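Nenus – Workroom and Materials Assistant (part-time, fixed term)

Location: Indville, ground floor workroom
Hours: 3 shifts per week, one of which may fall on a Saturday
Reports to: Workroom lead
Reference: 887

Nenus is seeking a part-time assistant to look after the worktables, stock and consumables in its Indville workroom. The work covers bottles, spray cans and other small containers, together with the tables on which they are set out. The post is for 5 months in the first instance, beginning in September.

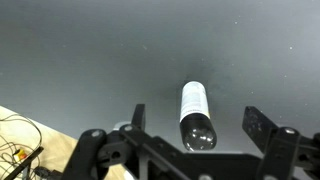
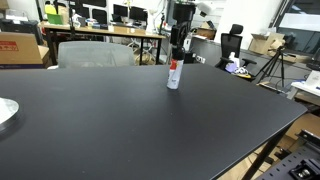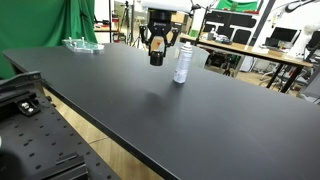

Dark tabletops, and dust shows on all of them.

Bosman, writing under the earlier notice for this post, asked that the new one should say plainly how much of the shift goes on wiping down and putting away, as the previous wording had made it sound like a stockroom job. The answer is almost half. The remainder is divided between checking containers, keeping the stock list and preparing tables for the next user.

Duties

Clear each table at the end of a session and return containers to their marked shelf. Items left on chairs or under desks are to be returned as well.

Wipe tabletops with a lint-free cloth and the cleaner supplied. Household polish must not be used. It leaves a film which alters how easily a bottle slides.

Inspect bottles and cans for dents, leaks, loose caps and lifting labels. Damaged items go in the quarantine crate with a dated tag.

Set out containers according to the written layout sheet. Some sheets call for a bottle on its side and some for a can standing upright. Position is given in centimetres from the front edge of the table.

Keep the stock list current. Entries are made on the day, in the shared sheet, using the item codes already in use. New codes are issued by the workroom lead only.

Store aerosols in the metal cabinet at the end of each day, upright and with caps fitted. Part-used cans are kept apart from full ones. Empty cans go in the separate metal waste bin – they must not be pierced or crushed.

Flatten cardboard boxes and take them to the yard. Boxes with a printed returns label are kept until the lead has signed them off.

Report loose cables, blocked walkways and spills at once. The assistant is not expected to move or reconnect any powered equipment.

Requirements

Applicants should be able to follow a written layout without supervision and to record what was done in clear English. Experience in a stockroom, school laboratory, print shop, kitchen or similar setting is useful. No formal qualification is needed. Basic use of a spreadsheet is required.

The post involves standing for much of the shift and lifting boxes of up to 4 kg. A stool can be provided. Applicants who are sensitive to propellants, solvents or scented products should mention this at interview, so that duties can be arranged accordingly.

Closed, flat shoes are required in the workroom. Gloves and safety glasses are supplied. Food and open drinks are kept in the kitchen on the same floor.

Training

The first two shifts are paid training shifts. They cover the handling and storage of pressurised containers, the layout sheets, the stock list and the evening close-down. Cleaning materials are supplied by Celis, and their data sheets are kept in the folder by the door. New starters are asked to read the folder before using any of the products.

Pay and conditions

Pay is by the hour at the Nenus support grade, with holiday pay added monthly. Shifts run from 1 pm to 6 pm with a paid break. Saturday shifts are paid at the higher rate and are agreed a fortnight ahead. Extension beyond the first term depends on workload and will be discussed before the final month.

How to apply

Send a short letter and a list of previous posts to the Nenus office in Indville, quoting reference 887. The letter should state which weekdays are possible and whether Saturday work is acceptable. A full CV may be enclosed but is not necessary.

Shortlisted applicants will be invited to a practical session lasting under an hour. It consists of laying out one table from a sheet, finding the errors in a short stock list and clearing the table again. Travel within the district is refunded on production of a ticket.

Applications from people returning to work, and from those seeking hours that fit around study or care, are welcome. Questions about access to the building should be sent to the same office – the entrance from the yard is step-free, the street entrance is not.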